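Food and Nutrition: Course Book, Unit 4

Chapter 4
Keeping Food: Salt, Sugar and Acid

Before homes had fridges, most of what a family ate in January had been put away months earlier. Cabbages were shredded and salted, plums were boiled down with sugar, and herring went into barrels of brine. The methods differed from one region to the next, but they all dealt with the same problem. Food spoils when bacteria, yeasts and moulds grow on it, and these need water, warmth and time.

This chapter looks at three old ways of slowing that growth. You have already met drying and smoking in Chapter 3, and some of the ideas there will be needed again, above all the idea of available water. A cucumber is mostly water. So is a jar of pickled cucumber. The difference lies in how much of that water a microbe is able to use.

Salt draws water out of plant and animal cells by osmosis. In the hill town of Urnach, households still make a winter cabbage by packing shredded leaves into stone crocks with salt, pressing them down under a board and leaving them in the cellar. Within a day the cabbage sits in its own brine. The salt holds back many of the bacteria that cause rot, while those that produce lactic acid can carry on. The cabbage turns sour, and the sourness protects it in turn.

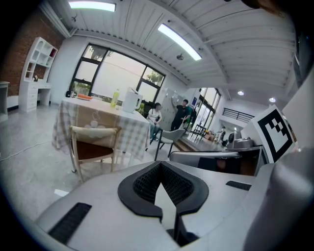 Sugar works in much the same way, though far more of it is needed. A traditional plum jam from Tekberg uses equal weights of fruit and sugar, and is boiled until a spoonful wrinkles on a cold plate. Jam made with less sugar has a softer set and should be kept in the fridge once opened. Mould can still form on the surface of any jam — the top layer takes up moisture from the air, and the sugar there becomes weaker.

Acid is the third method. Vinegar lowers the pH of the food, and few of the bacteria that cause food poisoning can grow below pH 4. Onions, beetroot and eggs are all commonly kept this way. The vinegar must cover the food completely, and it should not be watered down below the strength given in the recipe.

Many preserves use more than one method. Farel relish, which you will make in Practical 4B, contains salt, sugar and vinegar together.

Key terms: brine, osmosis, lactic acid, pH, available water

4.1 How salt moves water

Place 100 g of sliced cucumber in a sieve over a bowl, sprinkle it with salt and leave it for 30 minutes. Weigh the cucumber again, then measure the liquid in the bowl.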